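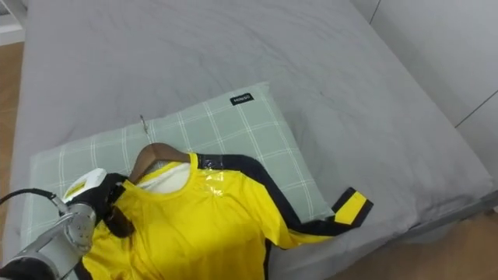 Ruvi wanted to know whether the robot at the Dellormont open day picks its own shirts. It doesn't. The staff choose the clothes before each session, and visitors can't bring their own.

Open Day FAQ
Updated Apr 21, 2025

When are the demonstrations?
There are 2 sessions, one in the morning and one after lunch. Each has 65 places. Book through the Brirkari desk.

What will I see?
A humanoid robot at work in a bedroom setup, handling clothes next to a bed. The program is called Talpur and covers household jobs. 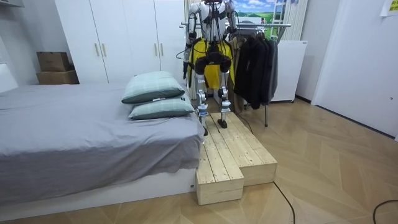
The robot on its wooden platforms, with the clothes rack behind.

Does it work at full speed?
No. Sessions are run slowly so that visitors can follow each move. Some attempts fail, and the operator starts them over.

Can I ask questions during a run?
Please hold them until the operator stops. There is time at the end of each session. 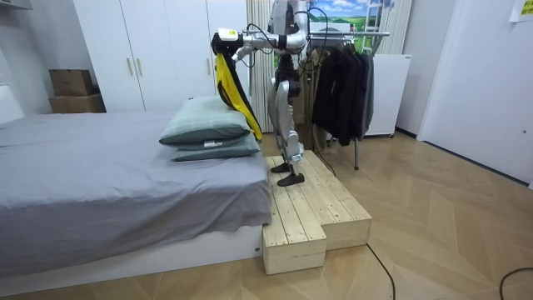 Dellormont Visits Desk

Which jobs does the robot do with two arms?
Mostly clothes. Holding a garment over the bed with both grippers is part of the session. Making the bed is not on the program this year.

Can I touch the robot?
No. Visitors stay behind the line at all times, and children must be with an adult.

Where do I park?
Use the Cikton lot, which has 161 spaces. It fills up early,

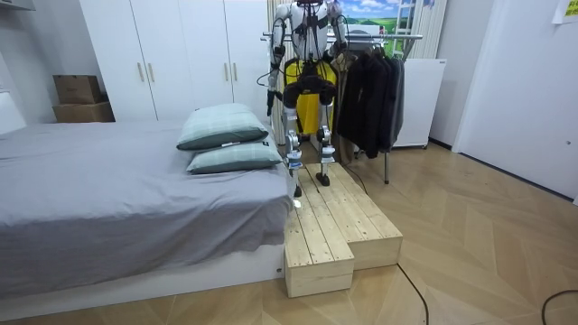 so take bus 273 if you can. The stop is across from the main entrance.

Will there be another open day?
Yes, in August. Booking opens on this page.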